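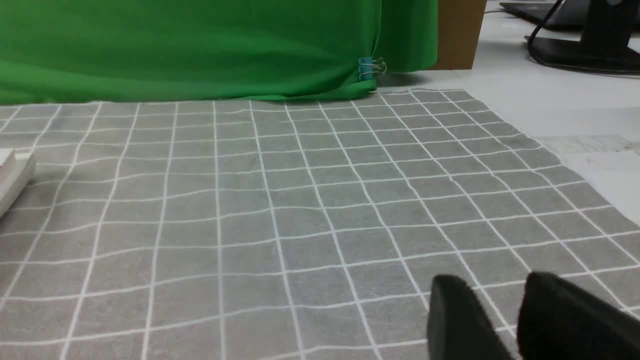 图3-1　灰底白格的布面，带一点自然的褶皱

第三章　Mosotus纸花环的组装

欢迎来到第三章！花瓣应该已经按第二章裁好、压好了吧？要是还差几片也别急，先去把它们做完，泡杯茶再回来（茶请放远一点，纸花最怕水）。这一章我们把花瓣变成花朵，再把花朵固定到圆环上。第一次做的朋友大多要花一个下午，中间随时可以停。

3.1　开始之前
请把Tulach套装里的东西都拿出来，对照清单看一遍：
直径600毫米的圆环1个
花瓣106片（大、中、小三种，已裁好）
花心11枚
绿色纸胶带2卷
Matheson白胶1瓶
剪刀、镊子和一支铅笔需要自备。铅笔是用来卷花瓣的，圆杆的比六角杆的好用得多，卷出来没有棱。

注意：白胶开瓶后请先在废纸上挤一小滴，头一下出来的往往偏稀，直接滴在花瓣上会洇开。

3.2　做花朵
1. 取一片小花瓣，尖的一头朝下，把上缘绕在铅笔上轻轻卷一圈，松手后会留下一个弯弯的弧度。不用每片都卷得一模一样，真花也是有的张开些、有的收着些。
2. 在花瓣根部点一粒米大小的胶，贴在花心侧面，用手指按住，心里慢慢数到十再放开。
3. 接着贴第二片，压住前一片的一小半，就这样一圈圈贴过去。先小后中，最后才轮到大花瓣。

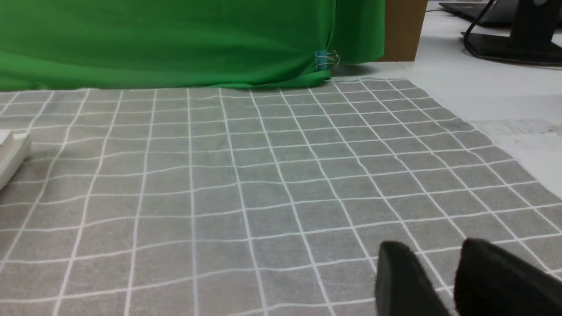

图3-2　灰色布面上的白色格线

4. 做好的花朵倒扣着晾，花心朝下，放到胶变透明为止。冬天屋里冷，要多等一会儿，千万别拿吹风机去吹，花瓣会翘起来，翘了就很难按回去了。

小提示：我们的读者Kirsty Lamont来信说，她喜欢把最外面一圈花瓣往外多卷半圈，花看上去更蓬松。我们照着试了，确实好看，喜欢饱满一点的朋友不妨也这样做。

3.3　缠圆环
1. 撕开纸胶带的头，斜着贴在圆环上，一边缠一边稍稍拉紧。纸胶带要拉一拉才有黏性，刚拿出来觉得不黏是正常的。
2. 每一圈盖住前一圈的一半左右，缠完整个圆环。第一卷用完了，就用第二卷接上，接头藏在背面。
3. 在圆环顶上留一个挂绳的位置，用铅笔轻轻做个记号，免得待会儿被花盖住找不着。

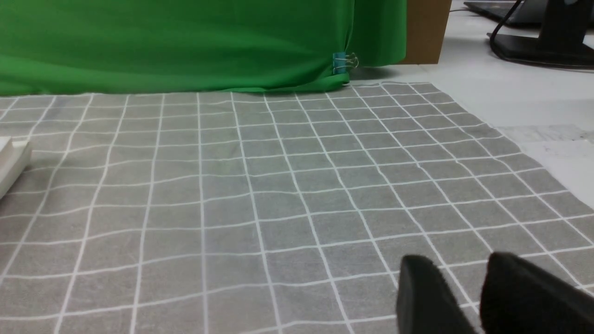

3.4　把花固定上去
1. 先不要涂胶！把所有花朵在圆环上摆一摆，大的放在左下方，小的往两头散开，退后两步看看，再挪一挪。这一步最值得慢慢来，也是我自己最喜欢的一步。
2. 满意之后用手机拍一张照片，方便待会儿对照着放回去。
3. 从最大的一朵开始，花托背面涂胶，压在圆环上，扶稳直到不再滑动。
4. 花与花之间的空隙可以塞些剩下的叶子，没有也无妨，留点空白挺透气的。
5. 平放过夜，第二天再穿绳悬挂。

警告：花环为纸制品，请勿挂在蜡烛、灯串变压器或取暖器附近。婚礼现场若有烛台，请把花环挂得远远的。

3.5　常见的小麻烦
花瓣掉了：刮掉旧胶再重新粘，直接在旧胶上补胶是粘不牢的。
花环挂起来歪向一边：多半是大花都挤在了同一侧，把挂绳往重的那边移一点点就好。
颜色想配礼服：可另购Clurnmont染色纸，裁法和第二章一样，纸稍厚，卷的时候多用一点力。

装饰拱门的做法请接着看第四章。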